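Pinley Residents' Forum
Board: Waste, Recycling and Street Cleansing
Topic: Proposed changes to the communal bottle collection point, Bech Lane

Posted by: BechLane_Association
August 9, 2019

Members are advised that the Association has received notice from Irkon, the collection contractor, of its intention to replace the present arrangement at Bech Lane. Under the proposal, the shared point would be emptied every 2 weeks in place of the present weekly visit, and glass would no longer be accepted alongside plastic. The notice states that the point served 2,372 households in the last reporting year.

Comments are invited from all residents. The Association will forward a written response once the discussion has closed. Contributors are asked to keep to the subject and to refrain from remarks about individual employees of the contractor.

Posted by: upperterrace

I wish to register an objection to the reduced frequency. The point was full well before collection on several occasions in January, and bags were left on the pavement as a result. Halving the number of visits cannot improve that position. I would ask the Association to request the contractor's own records of missed and late collections before any response is sent.

Posted by: Larchfield

I support the proposal in part. The separation of glass is overdue. Broken glass among the plastic has been a hazard to children and dogs, and I have raised the matter before. On frequency I have no settled view. Much of the volume at Bech Lane consists of bottles that have not been crushed, and residents could do a good deal to reduce it themselves.

Posted by: upperterrace
In reply to Larchfield

With respect, the crushing of bottles is a matter on which the guidance has changed more than once. The leaflet delivered to our road asked residents to leave them whole. If the contractor now wishes the opposite, it should say so in writing.

Posted by: Larchfield
In reply to upperterrace

The leaflet to which you refer was issued under the previous contract. The Irkon notice, at paragraph 5, asks that bottles be emptied, flattened and returned to their caps. I accept that the paragraph is poorly placed and that many residents will not have read so far.

Posted by: tenant_block_C

May I ask what provision is to be made for residents without a car? If glass is to be taken elsewhere, the nearest alternative is the Cultari supermarket site, and that is a considerable walk uphill. Several of my neighbours could not manage it with a full bag. The notice makes no mention of them.

Posted by: BechLane_Association
In reply to tenant_block_C

The Association is grateful for this point and will include it in the response. The contractor has indicated that a separate glass container could be placed within 500 metres of the present location, subject to permission from the landowner. No date has been offered.

Posted by: millrace_resident

I do not share the general concern about frequency. My household uses the point regularly and I have seldom found it full. It is my impression that the difficulty arises from a small number of businesses leaving trade waste there, contrary to the terms displayed. I would prefer that the terms be enforced before the timetable is altered in either direction.

Posted by: upperterrace
In reply to millrace_resident

That may be so at the hour when you visit. I pass the point each evening and my experience is different. I agree, however, that the terms ought to be enforced.

Posted by: sorting_queries

For the assistance of members who have asked which items are accepted, I set out below my understanding of the notice. Corrections are welcome.

1. Drink bottles made of plastic. Accepted. They should be empty and rinsed. Labels may be left on.

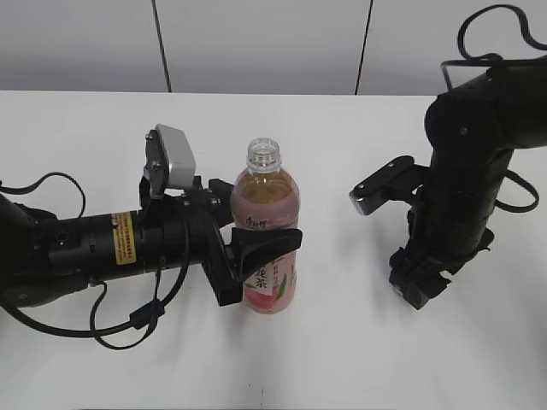

2. Milk containers. Accepted, on the same terms.

3. Food trays. Accepted if clean. Black trays are excluded and should be placed in household waste.

4. Carrier bags and film. Not accepted. Items should be placed in the container individually and the bag taken home.

5. Glass bottles and jars. Accepted until the new arrangement begins, and excluded after that.

Posted by: Larchfield
In reply to sorting_queries

One correction, if I may. The notice excludes all trays bearing a film lid unless the lid has been fully removed. The colour of the tray is dealt with separately.

Posted by: sorting_queries
In reply to Larchfield

Noted with thanks. Item 3 should be read accordingly.

Posted by: tenant_block_C

I remain of the view that glass should not be withdrawn until the second container is in place. I ask that this be recorded as a firm objection and not merely as a comment.

Posted by: BechLane_Association

It has been so recorded. The draft response will be placed on this board for members to read before it is sent to Irkon. Residents who do not use the forum may leave written comments in the box at the Pinley reading room.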